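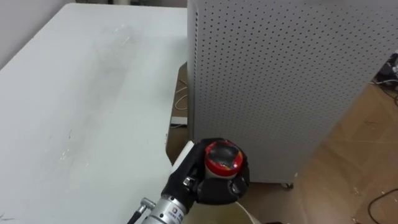
Opinion | Towns & High Streets

The covered market at Jarkthorpe opened in 1869 and has been going, with a gap for war damage, ever since. In September the council will decide whether to move the remaining traders into the ground floor of the new Stista building across the road and let the old hall go for flats. I think this would be a mistake, and I want to set out why without pretending the hall is in better shape than it is.

The roof leaks. The drains smell in warm weather. Of the 37 stalls, 8 are empty, and two of those have been empty so long that the shutters have rusted to the floor. Anyone who says the market is thriving hasn't bought a cabbage there on a wet Wednesday. The people who want to move it are right that it costs money every year and that the money has to come from somewhere.

But the case for moving rests on an idea I don't accept, that a market is a collection of shops and can be put wherever there is room for the same number of shops. The Stista units are clean and well lit. They have glass fronts and proper doors. They are also let on five-year leases, and that is the part of the plan that has had the least discussion. A stall in the old hall can be taken by the week. You pay on the Friday and if it doesn't work out you stop. People have started selling plants there, or second-hand tools, or curry at lunchtime, with a few hundred pounds behind them. Most of them packed up again within the year. A few are still trading, and one of them is now the bakery on Station Road with two vans.

No one with a few hundred pounds signs a five-year lease. The units will go to firms that already have branches elsewhere. Honorato, the coffee chain, has said it is interested. I have nothing against Honorato and I drink its coffee at railway stations. It doesn't need our help to get started, though, and the town already has four places to buy a flat white.

There is an argument that small traders can sell online now and no longer need a stall. Some do. My neighbour sells knitting patterns that way and does well from it. It suits goods that are light, don't go off and can be described in a few lines. It doesn't suit mackerel. It doesn't suit key cutting either, or taking up a pair of trousers, or finding a washer for a tap when all you have is the old one in your pocket.

We have been here before. In 2000 the outdoor market was moved from the square to the Fotska car park, for reasons that sounded sensible at the time – more parking, less litter, no closing of the road. The rents went up slightly and the passing trade disappeared, as the only people passing were the ones parking their cars. It lasted a few years. The square was left with benches and a sign explaining that there used to be a market in it.

What I would like is dull. Mend the roof first, and do it properly, with slate. Keep the weekly rents. Offer the empty stalls free for the first month to anyone who has never had one. Open until seven on one evening a week so that people with jobs can use the place – it shuts at four at present, and then we are told that demand is low.

None of this will make the hall pay for itself in full. The library doesn't either, nor the park, and we keep both. The consultation closes on 28th July, and forms are at the town hall reception as well as on the council's website. They ask for your postcode and then leave a box for comments, with room for more on the back.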